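Ticket: Porosity and incomplete fill on Kerka ring shanks, sterling, vacuum cast
Product: Priltix casting controller, Musimetti burnout kiln
Opened by: Nikzad bench casting
Status: Closed, monitoring
Priority: Medium

Problem

Pinhole porosity on the underside of Kerka ring shanks, visible after the first pass with the rubber wheel. Two trees affected so far. On the second tree the bezel prongs also failed to fill on the pieces nearest the button. Earlier trees of the same model, same sprue size, same alloy, were clean. Rejects were cut off and set aside for refining.

Setup at time of failure

Alloy: sterling, half fresh grain, half clean buttons from the previous pour
Investment: standard gypsum-bonded powder, opened in March, lid resealed with tape
Flask: perforated, full sleeve, rubber base
Wax: injected, sprued at the heaviest part of the shank
Kiln: Musimetti, front loading, flask on a raised ceramic tray
Controller: Priltix, stored program 3

Entry 1

Checked the program against the printed card. Ramp and hold values match. Hold at the top of the burnout has not been edited. Vacuum gauge on the casting table reaches its normal value with a blank flask and holds when the pump is shut off, so the table gasket is not suspected. Replaced it anyway. The old one had a flat spot.

Entry 2

Broke open an unused flask from the same batch after burnout. Investment was white through most of the section, gray near the center around the main sprue. Gray indicates carbon residue. Residue blocks gas from leaving the mold and would account for both the poor fill and the pinholes. Next step is to find out why burnout is incomplete with an unchanged program.

Entry 3

Put a separate thermocouple in the kiln, taped to nothing, tip level with the middle of the flask. At the steam-out stage, with the controller showing 200 C, the separate probe lagged the display by 40 degrees. The gap did not close during the hold. At the top of the cycle the gap was still there, slightly smaller. Controller therefore believes the flask is hotter than it is.

Swapped the two probes at the terminal block to rule out the meter. The error followed the Musimetti probe. Controller input is good. 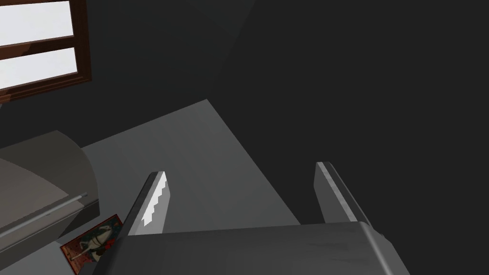 Entry 4

Pulled the kiln probe. Sheath is heavily scaled, and the tip had been pushed in until it sat close to the rear element. It was reading the element more than the chamber. Probe position is not mentioned on the printed card. Probably shifted when the rear panel was last taken off to change the element.

Fitted a new type K probe. Set the insertion depth so the tip clears the rear wall and sits in open air beside the tray. Tightened the collar and marked the sheath with a scribe line at the collar so any movement will show. Checked polarity at the terminals before powering on.

Entry 5

Reran program 3 with an empty kiln. Display and separate probe now agree to within 3 degrees at steam-out and at the top hold. Total program time went up a little. Expected, as the chamber is now reaching the real set point.

Entry 6

Invested one test flask. Water was weighed, not poured by eye. Bench set time respected before the rubber base came off. Full burnout, 8 shanks on the tree. Flask lowered to casting temperature and held before the pour. Alloy was all fresh grain, to keep recycled metal out of the result.

Result: all prongs filled. No gray in the broken investment. One shank shows a shallow pit at the sprue junction, consistent with a sprue neck that was pinched at waxing. No pinholes on the underside of any shank after the rubber wheel.

Entry 7

Second test with the normal half-and-half metal charge. Same flask size, same program. Surface clean after pickle. Polished two shanks to final finish and looked at them under the loupe. No porosity. Recycled metal ruled out as a cause.

Resolution

Root cause: kiln thermocouple displaced toward the rear element, giving a high reading and an underfired flask. Fixed by replacing and repositioning the probe. No change to Priltix firmware or to program 3.

Follow-up

Compare the kiln probe with the separate probe after any work behind the rear panel.
Look at the scribe line before each burnout. If it has moved off the collar, do not start the program.
Discard the rest of the opened investment. It was not shown to be at fault, but it is past the date written on the lid.
Add probe depth to the printed card. Not done yet, waiting on a measurement with the kiln cold.

Reopen this ticket if pinholes return on any Kerka tree. Attach the program log and a section of the broken investment, bagged and labeled with the flask number.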